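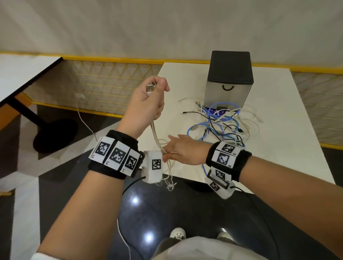 Durkar (documentary, 2 discs) – worth it?

ecat_lungu
Posted 08/04/2022
Has anyone sat through Durkar? It follows Adanech Abdella, who bakes one kind of flatbread in a village with 200 people and one road. My sister lent me the discs and now asks me daily what I thought. I'd like to borrow an opinion before I risk my evening.

isauro_f
Saw it in July. Loved it. There's a long stretch where she just waits for the dough and the director has the good sense to wait too. By the end I wanted bread and a quieter life, and I got the bread.

gen.urb
Long stretch is generous. I've had shorter marriages. She's terrific company when she talks, but the director seems to think talking is cheating. I'd cut the goat entirely.

isauro_f
The goat is the best thing in it.

gen.urb
The goat has more close-ups than her husband.

isauro_f
Have you seen the husband?

RenataA
Sitting on the fence here. First half, 4 stars. Second half, where they drive to Bakilana to buy a sack of flour and then drive back, 2 stars. If you want a food movie with a pulse, try Widell, the one about the herring cook who feuds with his own brother over a smokehouse. Plenty of shouting, and you still learn how to smoke a herring.

gen.urb
Seconding Widell. Skip the commentary track unless you enjoy two men agreeing about fog.

isauro_f
Widell is a soap opera with fish. Ecaterina, watch Durkar. Eat first.

ecat_lungu
OK, made it to the flour trip and fell asleep somewhere on the way back. Did they get home?

RenataA
Eventually. The goat meets them at the gate.

ecat_lungu
Then I'm telling my sister I cried at the goat. Is Widell on disc or do I have to stream it?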